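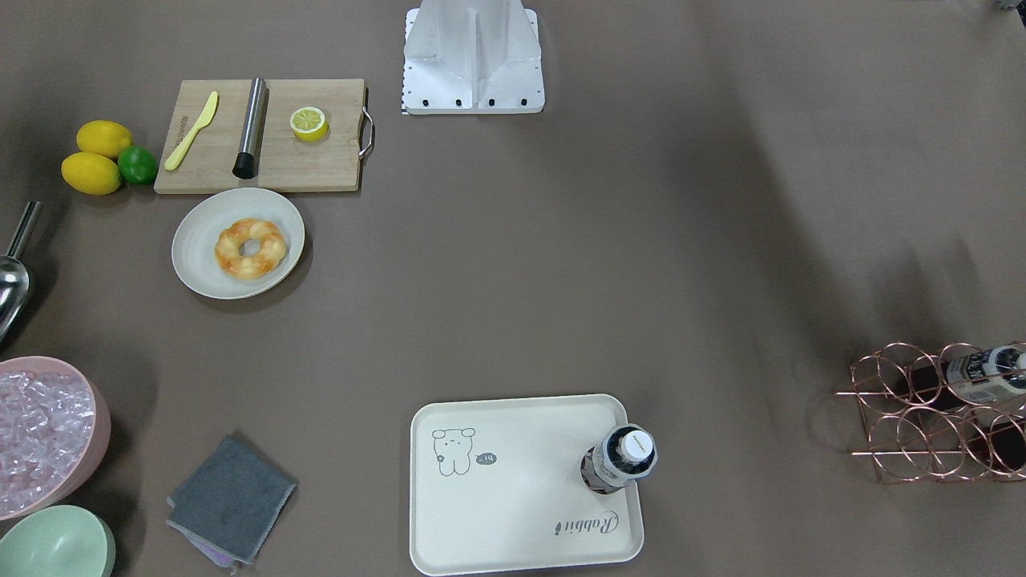 Slide 1. Start with the counter, before anyone has ordered anything. Most of the time we lose at a drinks station goes to reaching, and we rarely write it down as work. In the layout on the slide the board, the knife and the muddler sit together, with a halved citrus already on the board and the whole lemons and lime right beside it. Give people a moment to look, then ask where their own hand would go first. Take two or three answers and move on.

**Slide 2 - the Grosta counter.** We ran the old layout there through October. Fruit in the back fridge, knives on the wall, one board shared with the sandwich side. Usman Malik kept the log. 1,255 drinks with fresh citrus in the month, and for 700 of them the person making the drink had to leave the station at least once. Leave the numbers up. Don't read the whole table aloud.

**Slide 3 - the change.** Everything for citrus goes on one side, within arm's reach. The middle stays bare for glasses. Say this twice, people always fill the middle. If the menu card has to go somewhere, put it on the shelf.

- Board stays put all shift. Wipe it, don't move it.
- Knife goes back on the board after every cut, handle toward you.
- Muddler next to the knife. Rinse between drinks.
- Cut fruit face up, so you can see when it's drying out. Anything cut more than 20 minutes ago goes to the syrup pot.
- Keep whole fruit off the board. It rolls.

Usman will bring up the scoop. At Grosta it kept ending up in the ice, handle and all. Answer: it lives on the counter, outside the bin, and whoever is on ice owns it.

**Slide 4 - food next to drinks.** Leif Granström asked for this one. Some of our counters sell a doughnut or a slice of something with the drink, and the plate lands wherever there is space. Plate it last. Keep it clear of the board edge, juice runs farther than you think and a wet doughnut can't be sold. At the Nseir site they moved plating to a side shelf and that works too, if you have the shelf.

**Slide 5 - training.** New starters get six drinks in a row with the trainer standing back. No talking until the sixth is done. Fadi Farah has the sheet, copies are by the door.

Stop here for questions. Likely ones: left-handed staff (mirror the whole thing, agree on it before the shift) and small counters (drop the second lemon variety first, keep the board). Hand over to Mireille Atallah for the part on ordering.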